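Progress report to the Vergara Fund: the Nokosa community weaving and prayer flag project, February

Hi all,

Well, we made it to the halfway point, and I'm still a bit amazed by how many people have turned up! When I wrote the application I figured we'd get the usual campus crowd and maybe a few folks from the Buddhist center over in Wandidano. By the end of last month we had 513 visitors signed in at the door, and the guest book is on its second volume (I bought a thicker one this time).

Quick recap for anyone new on your side. Your grant pays for a season of open sessions where people from different faith groups in Nokosa work on one long string of prayer flags. Each person prints or sews a flag, writes a wish on the back if they feel like it, and adds it to the line. In spring the whole string goes up on the hill behind the Wandidano center and stays out in the weather until it fades away. The monks who came for the opening talk explained that part beautifully, and people still bring it up.

So far we've finished 44 yards of flags. The plan said 40 by now, so I'm calling that a win. The blue cloth ran out early because everybody wants blue, and the reorder from Buvard took longer than I'd hoped. We filled in with green and white for a couple of sessions, which got a few grumbles, and then the blue came and all was forgiven.
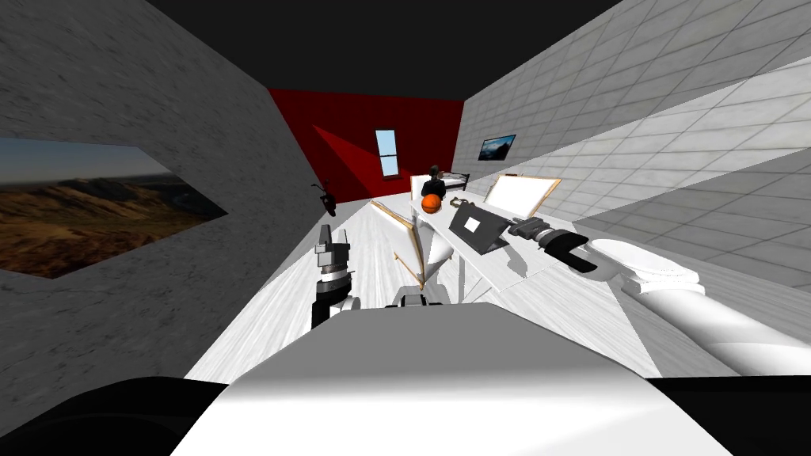

Simulated interior with a red back wall and a tall, narrow window.

Money next. We've spent just over $800 on cloth, thread and ink, all within the materials line. The speaker line is nearly untouched, as the monks asked only for gas and lunch. I'd love to move part of what's left into bus rides, so the folks at the senior apartments can come to the hill in spring. Could you let me know if that needs a formal request or if an email will do?

A few things haven't gone so well. The morning meditation hour draws maybe a handful of people, and I think 7 a.m. was wishful thinking on my part. I'm moving it to noon. The school visits got off to a slow start too, but 8 classes are now booked, and two of the teachers want to make small strings of their own (yes please!).

Coming up: the school visits, an evening of chanting and questions with the Wandidano center, and a lot of hemming. I'll send receipts with the next report, along with the final date for the hill once the center confirms it.

Thanks so much for backing this.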